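Why Do We Set the Table?

Think about the last time you ate dinner at a table. Before the first bite, somebody had to do a little job. The plates came out of the cupboard, the cups were filled, and everything landed in a place where hands could reach it. That job is called setting the table, and it is full of interesting stuff once you start looking!

First, the cloth

A tablecloth is a big piece of woven fabric. Woven means that threads go over and under each other, again and again, until they make a sheet. It catches crumbs, soaks up small spills and keeps the table from getting scratched. It also makes a plain table look like a party.

Have you ever noticed lines running across a tablecloth? Those are creases. When cloth is folded up in a drawer, the threads get bent, and they stay a bit bent when you open it out again. An iron uses heat to help them relax. You can try smoothing a crease with your palm, but a strong one will pop right back up. Stubborn cloth!

Plates and bowls

Why do we need both? Pour soup on a flat plate and you will find out fast. A bowl has high sides, like a tiny swimming pool, so it holds wet food. A plate is wide and low, so you can spread out your food and cut it. A shallow round plate is in between - great for pasta with sauce.

Lots of plates and bowls are made of baked clay. The clay is shaped while it is soft and then heated in a very hot oven called a kiln. After that it gets a shiny coat called a glaze, which is really a thin layer of glass. Many plates have a decal too. A decal is a picture printed on a special sheet and moved onto the plate, a bit like a temporary tattoo. Flowers are a favorite!

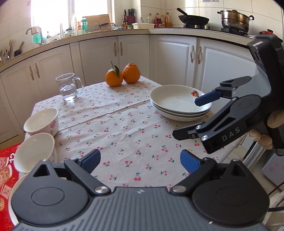 Three plates in a stack, three bowls in a line, and cherries all over the cloth.

Why do plates stack?

Put one plate on top of another of the same kind and it settles right down into the curve. Because the shapes match, a whole pile takes up very little room. Oranges can't do that. Try to put one orange on top of another and it rolls away, so they have to sit side by side.

A neat stack is a steady stack. If each plate sits a little to one side of the plate under it, the edges stick out, and a tall pile can start to lean. Three plates are easy to straighten. Imagine 121 of them! Carry just a few at a time, with both hands, and ask a grown-up to help with anything heavy.

A mug you can see through

Most mugs hide what is inside. A clear glass mug shows you everything, and it does a fun trick with light. When light goes into water and glass, it bends. Some of it bounces around and comes out as bright, sparkly spots. Fill a clear glass halfway, set it near a window and look close to the bottom. Now move your head slowly from side to side. The sparkles move too!

The handle has a job as well. With cocoa in the mug, the sides get hot, but the handle sticks out into the cool air, so your fingers stay comfy.

Look closely at an orange

Sometimes an orange comes with its stem and a leaf still on. The leaf is where the tree makes food, using sunlight, water and air. Orange skins are different from each other, too. One can be smooth and another can have a bumpy top, and both are perfectly good oranges.

Your turn!

Ask if you can set the table tonight. Spread the cloth and pull the corners until they hang evenly. Put a plate at each place, then a bowl, then a cup on the side of the hand that will pick it up. (Is anyone in your family left-handed?) Put some fruit in the middle, or over in a corner if the middle is getting crowded.

Then sit down in your chair and stretch out your arms. Can you reach your cup without bumping your bowl? If you can't, move things until it works.

Words to know

Crease: a line left in cloth or paper by folding.
Decal: a printed picture that is moved onto something else.
Glaze: the thin, shiny, glassy coat on a plate or bowl.
Kiln: a very hot oven for baking clay.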